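Forum > Small Home Business > Packing and Shipping

Thread: Reusing shoe boxes and gift boxes for orders, yes or no?

ullaknits
Mar 22, 2025
Hello all. I sell knitted baby hats and small blankets from home, and I have a question that my sister and I can't agree on. Until now I bought new white mailer boxes from Cula in packs of 40. The price went up again in August and I stopped. Since then I save every good box that comes into the house, and I ask my neighbors for theirs also. Shoe boxes, gift boxes, boxes from kitchen things. I line them with tissue paper and put a brown paper wrap on the outside.

My sister says a customer who pays for handmade work doesn't want to open a box which had somebody's shoes in it. I say the customer wants the hat.

What do you do? I send only inside the country, and the heaviest parcel is a double blanket.

pete_in_the_shed
Your sister is right, sorry. I sell leather belts and I tried this for a whole winter. I got two messages from buyers asking if the belt was a return. They saw a used box and thought used belt. I refunded one of them just to keep the peace.

MarrowAndThyme
I disagree with Pete. I've been sending candles in second-hand boxes for years and people write to thank me for it. It depends on what you tell them. I put a small card on top that says the box had an earlier life. No complaints so far, though my candles are cheap and maybe people expect less.

ullaknits
Thank you both. Pete, did you wrap yours in paper on the outside, or did they go as they were? I think this makes a difference, but maybe I only hope it does.

I should explain better how I choose. I don't take any box with a smell. I don't take a box with food pictures. The inside must be plain, and the corners must still be square. If the lid has become soft I use the bottom part only and make a new lid from flat card, with a fold of 2 cm on every side. My problem is mostly the marks on the inside bottom. White card shows everything.
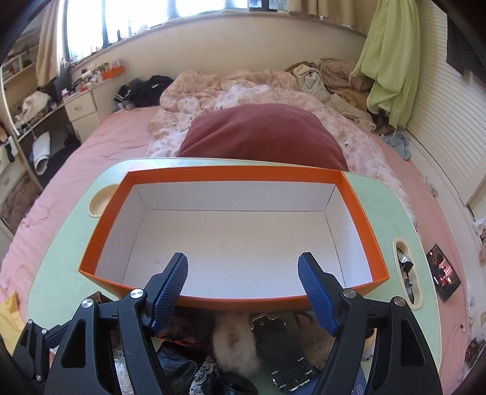 For the marks I tried three things. A white eraser takes away the light grey ones, if you rub slowly and in one direction. A damp cloth is a mistake - the surface lifts and then it looks worse than before. And for what stays, I cut a sheet of thin white paper to the size of the bottom and fix it with a small drop of glue stick in each corner. It takes me longer than I want to admit, and this is really my second question. Is my time cheaper than a new box? I never calculated it.

pete_in_the_shed
Mine went out with the shop name taped over and no wrap. So fair point, that may have been the trouble.

On your second question, do calculate it. Set a clock for one evening. I think you'll find the lining paper costs you more than the box would.

Oona Vainio
I'm reading this with interest because I do the same with baby shoes. Also not a native speaker, so please excuse me.

I wouldn't clean the boxes at all. I would sort them. The good ones go to customers, and the ones with marks go to the market stall, where I use them for carrying and storing. When you begin to repair boxes you have two jobs. I have a shelf with 85 boxes now and my husband is not happy, but I never need to clean one.

About the bright colors: I like a strong color on the outside and I leave it without paper wrap when I hand over the order myself. For the post I always wrap. The sorting machines are not kind to a colored surface, and the label doesn't stick well on the shiny ones.

ullaknits
Oona, the label problem I know very well! One blanket came back to me after many days because the label was gone, and only my return address inside the lid saved it. Now I write the address in the lid every time, with pencil.

I like the idea of sorting. But 85 boxes, where do you put them? I have one bedroom and a corridor.

MarrowAndThyme
Nest them. Take off the lids, stack the bottoms by size one inside the other, and keep the lids flat in a bag. It saves a huge amount of space if the sizes are different enough. If they're all the same size, you're out of luck.

brightsidebrarkum
Can I be the boring one? Check what your carrier says about reused boxes. Mine refused to pay for a broken teapot because the box had old creases in it. They sent me a photo of the creases! For hats it doesn't matter so much, but a double blanket is probably worth something. Over 400 in value I always buy new, Barros or Bosska, whichever is cheaper that month.

pete_in_the_shed
Bosska boxes have gone thin. Try before you buy a big pack.

brightsidebrarkum
Not the ones I get. Are you sure you don't have the light series? It's printed on the flap.

pete_in_the_shed
I'll look. Could be.

ullaknits
So I did the clock, as Pete said. I lined boxes for one evening and I'm a little ashamed. With the cutting and the glue it's much slower than I believed, and two of them I had to do again because the paper was crooked. My sister laughed.

My plan for now: unmarked boxes get tissue and the brown wrap, marked ones stay home for yarn, and the double blankets go in new boxes. I will also try the card from MarrowAndThyme. Could you tell me what you write on it, word for word? I always sound too formal in English.

MarrowAndThyme
Of course. "This box has been used before. What's inside hasn't." Then my name. Take it if you like it.

Oona Vainio
I will also take it, if I may.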